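Jummai Tamuno
November 17, 2024

OK, the old Dell workstation is open on the bench and I'm having the best weekend. Thread as I go, mostly for the people who asked what I was going to do with "that giant thing" after the Drudthorpe surplus sale.

The plan: it becomes the family file box. Photos, scanned recipes, my dad's radio recordings, all of it in one place in the hall closet and off the pile of little external drives in the kitchen drawer. It's going to be called Duvska. All my computers get named before they work, it's a rule in this house.

It cost me 45 dollars and a sore back. The thing weighs as much as a medium dog. I love it already.

Things I adore about old workstations, part one: they were built for people who had to fix them in a hurry. The side comes off, you can see where everything goes, and the drives sit in plastic carriers that you slide in and out with your hands. If you've ever fought with those tiny screws on a cheap case, you'll know why I'm this happy about a piece of blue plastic.

The blue! Blue means "you're allowed to touch this." The latches are blue, the carriers are blue. Once somebody tells you that, you stop being scared of the inside of these machines. Edgars told me years ago when I was poking at my first one with a butter knife (don't).

Step one was dust. I took it out to the porch with a soft paintbrush and a can of air and did the fans first, holding the blades still with a finger so they don't spin up. Then the vents, then the heatsink fins, then the bottom of the case, where there was a whole sweater's worth of fluff.

Paintbrush tip: get one with natural bristles, cheap is fine, and don't use it for anything else afterwards. Mine lives in a zip bag with PC written on it, and yes, I once found it in the barbecue sauce. It has been replaced.

Step two, the processor came out. I wanted to clean off the old paste and look at the socket properly before I put any money into this. The paste had gone like old chewing gum. Coffee filters and rubbing alcohol, small circles, swap to a clean bit of filter every time it turns gray. Very soothing job! I did it with the radio on.

If you're doing this yourself, lift the lever, lift the chip straight up, and put it somewhere it can't slide. I use an egg carton with a square of antistatic bag in it. Keep your fingers, sleeves, and cats out of the open socket.

A few of you asked about memory and the graphics card. The card stays for now, I need a screen while I set things up. After that Duvska will sit in the closet with no monitor and I'll talk to it from the laptop.

Now the part I was looking forward to the most, drives.

I have a matched pair from Mägi, the little repair place by the bus station. They test everything before they sell it and they print the results for you on a slip of paper, which I think is just lovely. Both drives are going in, one copying the other, so if one dies I get to be annoyed and not heartbroken.

Getting a drive into a carrier: flex the sides out a little, line the pins up with the holes in the drive, and let them settle in. You should feel each one seat. If one side feels springy, a pin has missed its hole. Take it out and go again, it takes seconds.

I tried an empty carrier in the cage first. I do this every time now. You learn how it wants to slide, where it catches, and which way up it goes, all without a drive full of spinning parts in your hand. Cheap rehearsal.

Also check the cables before the drive goes in. On my last build I trapped a power lead behind a drive and spent a whole evening wondering why the thing wouldn't sit flat. Sweep them to one side with your hand and look down the gap.

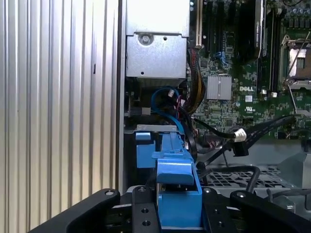
SATA cables next. The plug is shaped like a little L so it only goes one way, and it doesn't need muscle. If you're pushing hard, you've got it upside down. Ask me how many years it took me to stop pushing hard.

I'm reusing a blue cable that was in the case and adding one more from my box of bits. Color doesn't matter one tiny bit electrically, but I do try to keep a note of which cable goes to which drive. A sticky label folded around each end, same letter on both. Future me always sends a thank-you.

Power leads: the yellow and black bundle is a lot stiffer than it looks. Bend it gently, in a big loose curve, and don't fold it sharply right behind a connector. Let it lie the way it wants to lie and then put one soft tie on it. I use those fabric hook-and-loop strips, the sort you get on garden twine packs.

Somebody asked if I worry about static. A bit! I touch bare metal on the case before I pick anything up, I don't wear my fuzzy socks, and I work on the wooden table and stay off the carpet. That's the whole ritual.

And yes, it's unplugged. Cord out of the wall, then hold the power button down for a few seconds to drain whatever's left. Please do this one every time.

Break for soup. Edgars Paulauskas has come over to "supervise," so now there's half as much soup.

Edgars is on team "tie every cable flat against the metal until it looks like a magazine." I'm on team "leave some slack so you can get a drive out later." We've had this argument since college and we're both having a wonderful time.

He did win one point. He wanted the label for each drive's serial number on the outside end of the carrier, where you can read it with everything in place. I usually stick mine on top of the drive, where you can't see it without taking the thing out. OK, fine, Edgars. Masking tape and a fine marker, done.

Write the serial numbers down on paper too! When a drive goes bad the computer tells you a serial number, and you want to know which one to pull without guessing. Mine are on an index card taped inside the closet door.

Questions from the replies:

"Isn't a machine like this overkill for photos?" Totally. A tiny box would use less electricity and take up less room. But I had fun money for one project, I like things I can open, and there's space to grow. If you want small and quiet, get small and quiet, you won't hurt my feelings.

"How loud is it?" No idea yet, it hasn't had a processor in it since breakfast. The closet door is thick and I'm an optimist.

"Do you have to use those carriers?" I would. The drive is held on both sides and it comes out without tools. People do stand drives loose in the bottom of a case and it makes me want to lie down.

"What if a carrier is missing?" Look for a used one that matches your exact model, and ask the seller for a photo of the pins. The pins are what snap off. I got a spare from the same surplus table and it was sitting in a bucket of mouse cables.

"What are you running on it?" Namo, the little file server setup Edgars has been going on about since May. It installs from a USB stick and he promises I can do it with one hand on a sandwich. I'll report back on the sandwich.

Back to work. New paste on the processor tonight: a dab the size of a pea in the middle, then let the heatsink press it out. I tighten the screws a little at a time, corner to opposite corner, so it comes down level.

Before the chip goes back I always shine a flashlight across the socket from a low angle. Everything in there should catch the light in the same even pattern. A hair or a crumb shows up right away, and you can lift it off with a puff from one of those rubber bulbs. No cotton swabs, they snag.

Then first power-on, with the side still off and just the basics connected. I like to see every fan turn before I close anything up. Then into the setup screen to fix the clock and see whether it has noticed both drives. If it has, there will be dancing.

The big copy comes after that. There are nearly 2,000 recipe cards scanned already, plus my aunt's notes on the backs, and I've got 17 tapes of Dad's radio show turned into files. He read the weather like it was a love letter. I want my cousins to be able to play those from their own kitchens.

Photos will take longest. I'm sorting as I copy, one folder per year, and anything I can't date goes in a folder called "who is this." My mother is going to have opinions about that folder. I can't wait.

The old external drives aren't getting wiped for a good long while, by the way. They go in a shoebox at Edgars's place. Two drives copying each other in the same closet won't save you from a burst pipe, so please keep something in another building!

If you've got one of these big old towers in a garage, go pop the side off and have a look. Send me pictures, I want to see everybody's dust.

Soup's finished, paste's on the table, Edgars is looking for the good screwdriver. More tomorrow once Duvska wakes up.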